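Speaker notes – lampshades, shared rooms, and what to do with all that tube light
Samisier open evening, July 24, 2023
Slot: 19 minutes incl. questions. DO NOT run over, the Holanda people are straight after

START
Skip the thank yous, do them at the end. Straight in: hands up who has a lamp at home with no shade on it. Wait. Hands up who has the shade but it's in a closet.
Point being – a lampshade is the part everyone puts off.

WHY SHADES
Overhead tubes light everything the same. Fine for work, bad for sitting and talking. Faces look flat.
One small lamp on a table changes where people sit. Seen it at the Wilard building, big white room, everyone hugging the walls. Put a lamp on the middle table and by the second week they'd moved in.
Don't oversell this. It's a lamp.

HISTORY BIT (short!!)
Family shade shop, opened 1877, paper and linen. Read the line from the old price list, card is in my jacket. 
Cut this if we start late.

SHAPES
Drum – same width top and bottom. Light goes up and down about equal.
Cone – narrow top, wide bottom. More light on the table, less on the ceiling. Good for reading.
Cone the other way up – people do it, sometimes by mistake. Throws the light at the ceiling. Not wrong, just know which one you're getting.
Pass the Puro sample round here. Ask for it BACK this time.

FITTING
Unplug. Say it twice.
Bulb out first, let it cool.
Look at the socket before you buy anything. Ring on the shade has to match the fitting, and most returns are this. Puro desk had 827 returns last year, around half were the wrong ring size.
Shade goes on over the socket, ring down flat, then the collar. Finger tight only. Plastic collars crack if you lean on them.
Hold the shade by the ring and not by the fabric. White ones show every thumb print.
Stand back, look from the doorway. Crooked shades look fine up close and terible from across the room.

If someone asks about bulbs: stay under what it says on the fitting. LED, warm. Don't get into color temperature, we'll be here til August.

CARE
Soft brush, top to bottom. Lint roller OK on smooth shades.
No water on glued ones.
Turn it a quarter turn now and then so it yellows even, if it's near a window.

THE ROOM
This is the part they came for so slow down.
White walls, white tables, long tubes overhead – lots of rooms like that. You can't move the tubes, so work from the table up.
Clear the table before the lamp goes on it. Bags, cables, bits of metal, all of it off. A lamp in a pile of stuff is just more stuff.
Check where the cable runs. Across a floor people walk on = no. Tape it or move the table.
White shade on a white wall dissappears in daytime, which I like. Some people hate it, let them say so.
Budget: 50 dollars does a shade and a basic base. Say the number clearly, it always gets asked again.

PICTURES (leave up through questions)
First two, shade over the table with the ceiling tubes on. Last one, shade in the gripper with the black fitting under it. 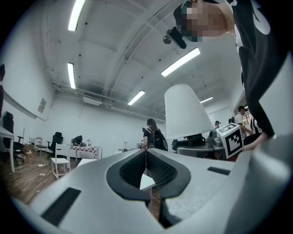
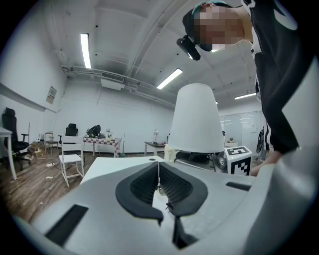
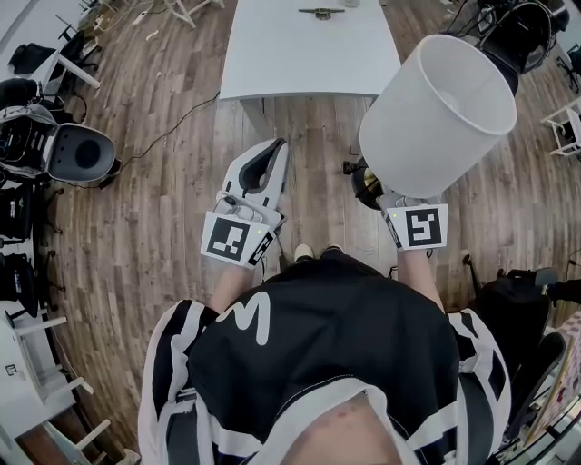 Notes and text: the Samisier lighting table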